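Sovthorpe Dinner Plates, Eight Months In

I bought these plates in the middle of a kitchen move, which is a silly time to buy anything breakable, and I've been meaning to write them up ever since. We eat off them twice a day, sometimes three times, and I like them more now than I did when the box came.

Quick background. Our old set was a wedding present and we were down to five, none of them without a chip. I wanted stoneware, I wanted a rim, and I wanted to be able to buy one more plate when somebody dropped one. That last part rules out a surprising amount of the market! Sovthorpe sells singles as well as boxes of 8, and the shape has stayed the same for years, so that's where I ended up. I got one box in the gray glaze and asked for a few singles in the oatmeal to mix in.

The weight is the first thing you notice. They're heavier than what you'd find in a big store, and my mother picked one up and said "oh, these mean business." A full stack of 8 is a two-handed lift. If you have wrist trouble, or your plates live on a high shelf, try one in person before you order. Ours went into a drawer by the dishwasher and I stopped thinking about it after the first week.

The rim is my favorite part. It turns up just enough that you can push peas against it with a fork and they stay put, and it'll hold a loose curry or a saucy pasta without a flood when you carry it to the couch. I used to reach for a bowl for half of what we cook. Now the bowls mostly sit there (sorry, bowls).

Glaze: tough, with one caveat. Steak knives do leave gray marks. These are metal from the knife sitting on top of the glaze, and they come off with a paste cleanser and a bit of elbow grease. I do a round of scrubbing every couple of months with the radio on. My friend Ama Osei has the white version and says she sees the marks much sooner, so I'd go for a color if that kind of thing bothers you. Turmeric, beets and tomato have all rinsed away clean.

They get warm in the microwave, warmer than I'd like. Two minutes for leftovers is fine. Four minutes and you'll want a towel. On the other hand they hold that heat beautifully — I put them in a low oven before a roast and the last potato is still hot when I get to it.

We had 22 people over in May and I borrowed a second box from Johanna Danzer, who has the older batch. Side by side, hers were a shade darker and a hair wider, but they stacked together with no wobble and you'd have to be looking for it. I was so pleased about this that I told several guests, who were very polite.

Breakages so far: one, my fault, onto tile. A replacement single cost me $36 with shipping, and that stings a bit next to the box price. It was packed like it was going to the moon, though, and it matched.

What would I change? I'd love a smaller plate with the same rim, something for toast. The one they make now is flat as a coaster and crumbs go everywhere. And the unglazed foot is a little scratchy on a bare wood table, so I use mats.

Would I buy them again? Yes, and I'd get the oatmeal for the whole set this time. It makes plain rice look like dinner.

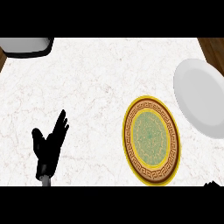

A decorative round plate on white marble.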